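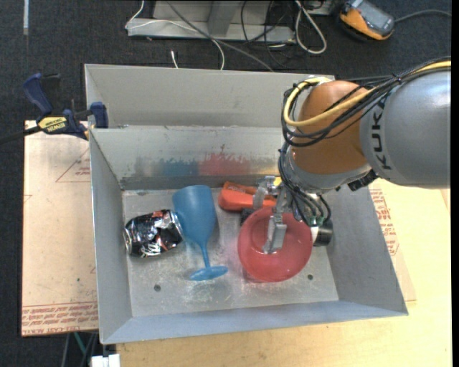 I have been trying to get the cords in my house under control since November. It started when I moved my desk from the Stondmont apartment to the new place and pulled out a box of cables I hadn't opened in years. I threw away half and still had too many. What I wanted was for the ones I kept to stop pulling tight every time I moved something. A cable that goes to a part that moves needs slack, like the yellow one that curls into a wide loop beside the orange housing. My desk lamp had no loop at all, and the plug came out of the wall twice a week.

So I redid the lamp first. I left a loop behind the desk and held it with a strip of hook and loop tape. Don't use zip ties. I bought a bag of 100 at the hardware store on Breten and ended up cutting most of them off again, once with the cord still in the way. That was the end of a perfectly good speaker wire.

Next was the TV. The previous tenant had stapled the antenna cable along the baseboard, and I left it alone. The power strip went into a shoebox for a while, until Su-bin Yeo came over and told me that was a bad idea because they get warm. She was right. It's now screwed to the back of the stand where I can reach the switch.

Labels helped more than anything. I used masking tape and a pen. Printer, modem, lamp, the other lamp. I have 2 chargers that look the same and don't work on the same phone, so those got labels on both ends.

The kitchen is still a mess. The toaster and the radio share one outlet and I haven't come up with anything for that.

Posted 4/17/12

Print this post | E-mail this post

Home | About | Archives | Older Posts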